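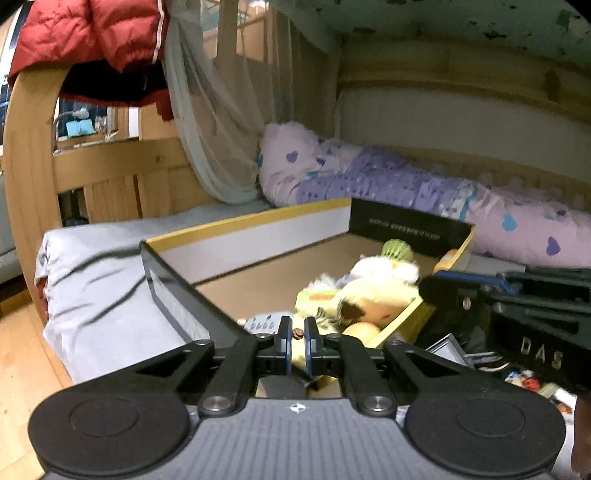
August 10, 2022

Back on the platformer build (still called Rornell, still no better name). Arif fixed the wall jump last night and wow, what a difference! You used to stick to the wall for 12 frames before you could kick off, now it's 2 and it feels like a proper game.

Bad news is the ice level. If you slide into the moving block while crouching you drop straight through the floor and keep falling - I let it run and got a score of 533 for it, so apparently falling counts as distance. Filipa wants to leave that in. I don't, but I laughed.

Tried the new boss with health at 300. Way too long, I was bored by the second phase and Sérgio quit before he got there. Will drop it and speed up the fireballs a bit. Sofia's music loop still clicks at the restart on the Mac build only, Windows is fine. She thinks it's the export settings, I think it's our audio code, we'll see.

Save files from the March build won't load anymore. Not fixing that, just delete yours.

To do: floor bug first, then boss health, then ask Rui if the controller menu can remember which pad you picked (mine resets every single time - argh).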